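How to get rid of pantry moths and keep them out of the kitchen

Last updated in August

When we moved to Dastenham I believed that moths in the flour are a problem of old houses and dirty kitchens. Our apartment was new and I clean quite a lot. Still, one evening I opened the rice and found thin threads in it, like from a spider, and after this I saw small gray-brown moths on the ceiling every day. It took me 57 days from the first moth to the last one. I write down the method as I would do it today, because in the first weeks I did several things in the wrong order and lost time.

What you need

A vacuum cleaner with the narrow nozzle
Dish soap, warm water, some cloths
White vinegar (optional, I will come to it)
Strong garbage bags
A freezer, even a small one
Sticky traps for food moths
Containers which close really tight

Step 1. Be sure that it is the food moth

There are also clothes moths, and for them this page will not help you. The food moth has two colors on the wings when it sits, light near the head and more copper or brown at the end. You see it in the evening, near the ceiling or on the cabinet doors. If the moths are plain yellowish and you find them near the wool sweaters, look for advice about clothes.

The surest sign is in the food. Look for threads, small clumps in the flour, or cream-colored larvae with a brown head.

Step 2. Take everything out

I mean really everything, also the things that you think are safe. I found larvae in closed packages of tea, in dried chili, in a bag of decorative corn, and in the dog biscuits which were standing in the hallway and not in the kitchen at all. They can go through thin plastic and paper. Cans and glass bottles you only have to wipe, but look under the rim of the lid and under the label if it is loose.

Put the food on the table and sort it in two groups: to throw away and to freeze. If you see threads or larvae, it goes to the garbage bag. Close the bag and bring it outside the same day. My first bag stayed in the kitchen overnight and this was a mistake.

Step 3. Freeze what you want to save

Food which looks clean can still have eggs, and the eggs are too small to notice. Put it in the freezer for 4 days at least. Large bags need longer, so divide them before. When you take the food out, let it come to room temperature while it is still closed, otherwise it gets damp and you have a new problem.

If your freezer is small, do it in turns and keep the waiting food in closed bags, away from the cabinet. I had to do three turns. Start with the nuts, the moths like them most, at least in our home.

Step 4. Clean the cabinet

Vacuum first, then wash. The larvae go to the corners to make their cocoon, and you find them in the holes for the shelf pins, behind the hinges, under the shelf paper, and along the crack where the back wall meets the sides. Go slowly with the narrow nozzle. Pull out the shelf pins one after one and look inside the holes - I had forgotten this the first time and I am sure it was the reason for my second wave of moths.

Throw away the shelf paper. Empty the vacuum cleaner outside, immediately.

After this wash all surfaces with warm water and dish soap. Many people recommend vinegar. It will not kill the eggs, but it removes the smell of food and I like how the wood smells after, so I use it. Leave the doors open until everything is fully dry.

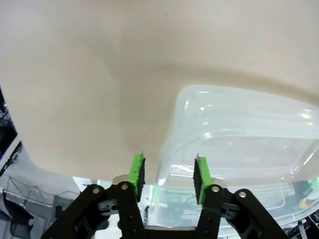
Containers are the place where I advise you to spend a little money. A lid which only lies on top is not enough, the young larvae are very small and they walk through any gap. Glass jars with a rubber ring are the best for flour and nuts. For larger amounts plastic is more practical, but test the lid first. Fill some water in, close it, and turn it over above the sink. If it drips, use it for the pasta forms or for the napkins.

I have a set from Doucette which I bought at the household store in Uvcombe, and the lids passed my test when they were new. After one year in the dishwasher two of them did not pass anymore. Now I wash all lids by hand.

Write the date of purchase on a piece of tape and stick it on the bottom. Do not fill new flour on top of old flour. Finish the old one, wash the container, dry it well, then fill again.

Step 5. Hang the traps

The traps attract only the male moths. They will not solve the problem alone, but they show you if it is getting better. One in the cabinet and one in the room is enough for a normal kitchen. Do not hang them next to an open window, you only invite more from outside. Change them when the package says it, usually after some weeks.

Write down each week how many moths are on the trap. In my case the number went up first and I was quite desperate. This is normal, the cocoons which you did not find are opening now.

Step 6. Wait, and check again

In a warm kitchen the moths grow faster than in winter. Check the cabinet corners every week with a flashlight. If you find a new cocoon, vacuum it and wipe the place with soap. You do not need to empty the whole cabinet again, only if there are threads in the food.

When the traps stay empty for two months, you can say it is finished. I still keep one trap inside.

Small questions I received

Is the food dangerous if I ate it already? It is unpleasant, but normally nothing happens. I ate the rice for a week, I think.

Does bay leaf help? I tried it. One larva made its cocoon on the leaf.

Can I use insect spray? Please not in a cabinet for food.

What about bird food? Keep it outside on the balcony or in a metal can with a tight lid. My neighbors on Drurnosus Street had their moths from there, and it took them a whole summer to look in that bag.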